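Durholm method

The Durholm method is a procedure for teaching a robot arm a household task by having a person perform it through the arm, either by pushing the arm about by hand or by steering it from a distance. It takes its name from Durholm, the town where Reijo Tikkanen first set it down in a manual of 87 pages, most of them concerned with how to hold the controller.

Origins

Tikkanen had been trying to write rules for picking up crockery. The rules grew, the crockery stayed where it was, and one August he gave up and moved the arm himself. The recorded motion was clumsy but usable, and his later work consisted largely of asking other people to be clumsy in the same way.
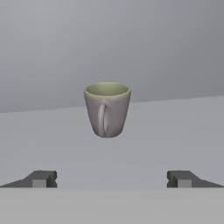

Remote steering replaced hand guidance at Durholm once the work moved into simulation, where there is no arm to push. The operator sees the world from the wrist of the gripper and must judge depth without much help. A typical subject is a plain mug with a greyish outside and a pale green inside, seen ahead of two widely spread fingers and well out of their reach. Beginners tend to close the fingers early, often several times, with growing conviction. The manual advises lining up first and advancing second. It also notes that a handle pointing towards the operator gives little away about its shape, and that simulated crockery may be dropped without paperwork.

Recording practice

A session begins with the fingers open and ends when the operator presses a key, ideally on purpose. Each attempt is kept with its hesitations, since Tikkanen held that a robot shown only perfect runs has no idea what to do after a bad one. The Plavgate collection, assembled on these lines, holds 3,613 attempts, of which 348 were later marked as unsuitable. The commonest fault was listed as "operator wandered".

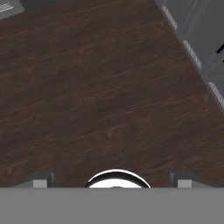
Wrist view in simulation, with the gripper open over a wooden floor.

Criticism

Gus Kincaid, who ran the rival Predgate course, objected that the method teaches a robot the habits of its teacher, including the bad ones. His own pupils were required to repeat a movement until it was smooth, and several left. Tikkanen replied that the habits were the point. The two men corresponded on the matter for years, chiefly about the meaning of the word "smooth".

See also

Predgate course
Quintero controller
Hand guidance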